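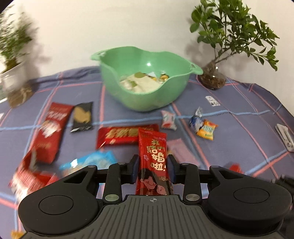
Jun 17, 2018

I rewrote our recording rules for the hand-held gripper this month. The old sheet had 41 rules and people had stopped reading it. The new one has 11. These are the ones I get asked about.

Grip a packet by its edges, with the pads facing each other squarely. If it bends, open up and start over.

Pause before lifting. We used to say one second, and Farhad Naseri talked me into three. He was right. The Fekstead recordings from March were hard to cut up into separate picks.

Keep the target in line with the pads on the way to the bowl. No swinging in from the side.

Change the layout after 20 picks. Mix bags, bars and twist-wrapped candy, and let some of them touch. The people at Arboleda wanted everything in rows and I still disagree.

Never fix a bad pick with your free hand. Mark it as failed and keep it. Failed picks get their own folder.

Check the screws on both fingers before each session and write your initials on the log.

I haven't settled on a rule for very thin packets. Pevby slides them to the table edge first, and I want to try that before I write anything down.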